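Harness bench refit - progress report, October
Prepared by Lesego Nel for Uwe Hellwig

Summary
Work on the tabletops and lighting in the test room is complete except for edge sealing. Spending to date is 3,427 against the approved line. No further funds are requested this period.

Tabletops
The old dark tops were removed and replaced with matte white ones. The reason given in the original request was glare: the previous finish threw back the overhead lights and made small items hard to see. The matte finish has corrected this at all positions checked. Faint gray streaks and creases remain on the surface of at least one top. Tran tried two cleaning methods on them without result. They do not affect use, and we propose to accept the tops as they are.

Lighting
Overhead fixtures were rewired in the second week and the output set to 100 percent during working hours. At 50 percent the wall behind the bench was too dark for comparison work. The wall is still unevenly lit at full output. A second fixture over the left side would even it out, but the cost falls outside this phase.

Produce items
The soft goods set now includes fresh fruit, bought weekly and replaced on Friday. Bananas mark quickly and are the first to be discarded. The standing order with Pudus covers 11 pieces a week - enough for current use.
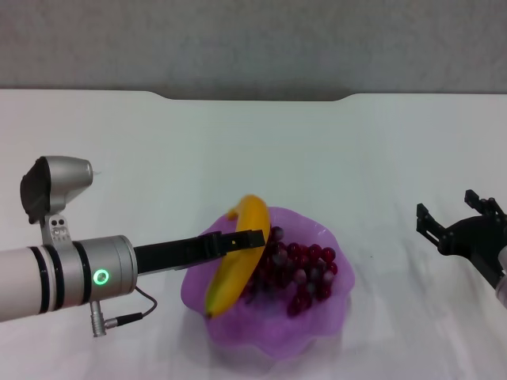

Figure 1. Banana in a purple bowl on the white tabletop, with the gripper in contact near its upper middle. Gray wall behind.

Open items
Edge sealing is waiting on Filler, who has the compound on order. The shallow curved notch in the rear edge needs sealing by hand, as the edge strip will not follow the curve. Nel will confirm the finish date once the compound is in.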